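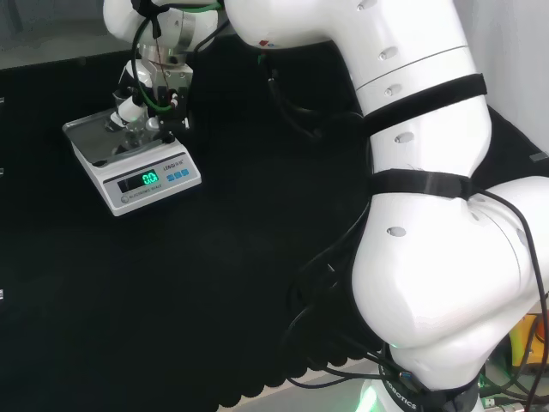
Figure 1. Small clear glass container on the platform of the electronic scale.

Is One Decimal Place Enough? Weighing Small Portions on a Tabletop Scale
Project report, Lerkitz Measurement Workshop
2020-10-23

Background

Our project started with a claim on a packet. Twal, a dried herb blend sold in small glass containers, says on its label that every portion is "weighed to a tenth of a gram." We wanted to know if that means anything when the weighing is done on an ordinary tabletop electronic scale. Several earlier workshop reports treat the last digit on the display as if it were a fact. We doubted that before we started, and readers should know it, because people who expect to find a problem usually find one.

We didn't test Twal's own equipment and can't say what the company uses. The report covers one scale, one type of container and our own portions.

Setup

The scale has a white housing and a square metal tray that sticks out a little past the base at the corners. The display is on a sloped front panel and shows one digit after the decimal point. Three small blue buttons sit beside it. The front also carries the words "ELECTRONIC SCALE," which told us nothing we could use. We found no accuracy figure in the paperwork, only a resolution, and the two are easy to mix up. A display that moves in tenths can still be wrong by much more than a tenth.

The table was covered with black cloth. In favor of the cloth, spilled herb was easy to find. Against it, cloth is soft and can wrinkle under a foot of the scale. The workshop guide says to use a hard, level surface, and we should have followed it. We checked the level before each session, but a level check doesn't tell you how much the fabric gives under a load.

Before each session we cleared the tray and waited for the display to settle at zero. We started out trusting that zero completely. By the second session we had stopped, for reasons given under Results. A display of 0.0 says that whatever is on the tray is too small for the scale to show. A few flakes of dried leaf can hide in there quite comfortably.

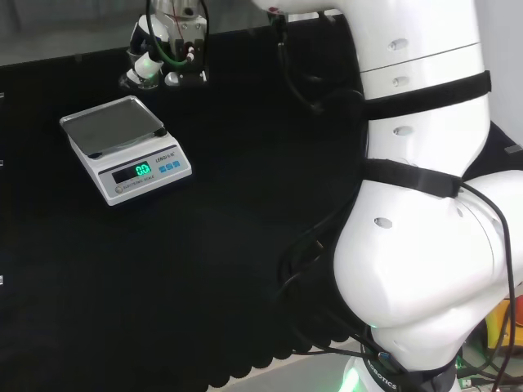

Procedure

1. Wipe the tray and let the display settle.
2. Put the 100 g check weight in the center of the tray and write down the reading.
3. Take the weight off and see if the display goes back to zero.
4. Put an empty glass container on the tray, zero the scale, and add the herb.
5. Lift the container off, set it down again in the same place, and take a second reading.
6. Repeat until all 13 containers are done.

Step 5 was added after the first session, when one of us set a container down near a corner and got a different number from the one in the notes.

Results

The check weight was read 11 times. The readings did not all agree in the last digit, and we could find no pattern in the order. Some of the disagreement may be the weight itself, which came out of a drawer with no certificate. We kept using it anyway. It could show us whether the scale agreed with itself, though it couldn't show whether the scale was right.

Containers set down twice in the center mostly gave the same number. Containers set near a corner did so less often. The glass is much heavier than the herb inside, so a small error on the whole load is a large one on the portion.

The zero was our other problem. It came back after most loads but not all. Pressing the zero button made the display look correct again, and it also erased the evidence. In the first session we pressed it every time without writing down what it had said, and those notes are of little use.

We also weighed the whole batch of herb in its bag, at 1,523 g, and tried to compare that with the portions. The comparison failed because we hadn't weighed the bag.

What We Would Claim

We would put "weighed to the nearest gram" on a label and feel all right about it. We would not put a tenth. The Grullomia report from an earlier workshop reached the opposite conclusion with a similar scale, but it gives a single reading per container and no repeat, so we don't think it settles anything. Ours doesn't either, with one scale and a doubtful check weight.

Next Steps

Borrow a certified weight from the Brulberg lab. Take the cloth off and run the corner test again on the bare table. Write down the display before touching any button. Weigh the bag.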